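Mi abuela enseñaba a jugar a la brisca a cualquiera que se quedara en su cocina más de media hora. Daba igual que fuera el cartero, un primo segundo o la señora que venía a venderle huevos: en cuanto se apagaba la conversación aparecía la baraja, envuelta en una goma elástica que había conocido tiempos mejores, y allí nos quedábamos todos hasta que se hacía de noche. He pensado mucho en aquella cocina estos últimos meses, con las visitas tan racionadas, y he llegado a la conclusión (algo sentimental, lo reconozco) de que hemos dejado perder una forma de estar juntos que costaba muy poco dinero y que nos hacía bastante bien.

Me refiero a jugar a las cartas en casa, por las tardes, sin apostar nada o apostando garbanzos. No hablo del póquer de las películas ni de las aplicaciones del móvil, que también tienen su público y con las que no tengo ningún pleito. Hablo de la partida larga y un poco tonta, con café, en la que se habla de la rodilla del tío, del precio del gasoil y de quién ha vendido la casa de la esquina, y en la que alguien pregunta cada cinco minutos de qué palo era el triunfo.

En septiembre, mi amiga Montserrat Herrero vació el piso de su padre y encontró en el cajón del aparador 7 barajas, todas incompletas. Me llamó casi riéndose para preguntarme qué se hace con una cosa así. Yo le dije que las guardara, claro, porque soy incapaz de tirar nada, y ella me contestó que a una le faltaban los cuatro ases y que sospechaba de su hermano desde 1985. Estuvimos hablando hasta la hora de cenar. Del padre, sobre todo, que era un hombre callado que sólo se ponía hablador con una mano de cartas delante, y que cantaba las cuarenta con una voz de barítono que no le salía en ningún otro momento de la semana.

A mí eso me parece muy cierto de mucha gente, y diría que especialmente de los hombres de aquella generación. Les pedías que te contaran cómo estaban y se encogían de hombros. Les dabas diez cartas y al rato te estaban contando la mili, el primer trabajo, el disgusto aquel con el socio. La baraja les tenía las manos y los ojos ocupados, y lo demás se soltaba solo. 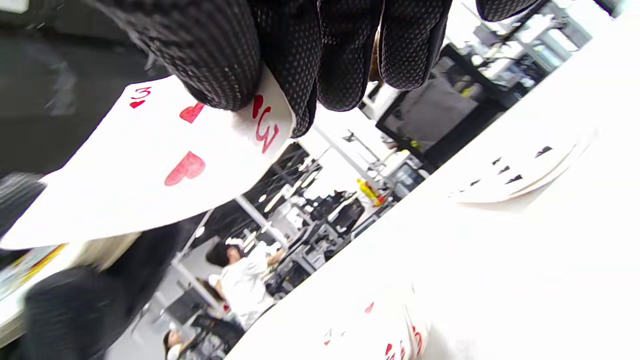

*Un tres de corazones, entre dedos enguantados.*

En mi casa, por cierto, la baraja francesa tardó en entrar. La trajo Emiliano, Emiliano Barrios, que se casó con mi prima y que venía de trabajar dos años en Grundville, donde por lo visto no había otra cosa que hacer los domingos. Mi abuela miraba aquellos corazones y aquellos tréboles con una desconfianza enorme — «esto son cartas de barco», decía, y nunca supimos de dónde había sacado la idea — pero al tercer domingo ya ganaba al rummy y escondía los comodines debajo del hule. Emiliano, que es un santo, fingía no enterarse.

Cuento lo de los comodines porque hacer trampas en familia merece, creo yo, una defensa. Una trampa pequeña, torpe, de las que se ven venir desde el pasillo, es casi una muestra de cariño: el que la hace confía en que se la van a perdonar y el que la descubre tiene algo que contar en Navidad. Los niños aprenden mucho de ahí. Aprenden a perder, que es lo que siempre se dice, y también a ganar sin ponerse insoportables, cosa que a mí me costó bastante más y que según mi hermana todavía tengo pendiente.

Sé lo que se me va a objetar. Que aquellas tardes eran largas porque no había otra cosa, que las mujeres jugaban después de haber fregado los platos de todos, que la nostalgia lo pinta todo de color miel. Tienen razón quienes lo dicen, y no quisiera yo volver a aquel reparto de tareas ni por todas las partidas del mundo. Pero se puede fregar entre todos y luego sacar la baraja. Hay sitio para las dos cosas en una tarde de domingo.

Desde enero jugamos los jueves Montserrat, su hija, mi marido y yo, con la ventana abierta y el abrigo puesto. La niña lleva la cuenta en una libreta de espiral y no perdona un punto. Vamos perdiendo mi marido y yo, por 40, y el jueves que viene toca llevar el bizcocho.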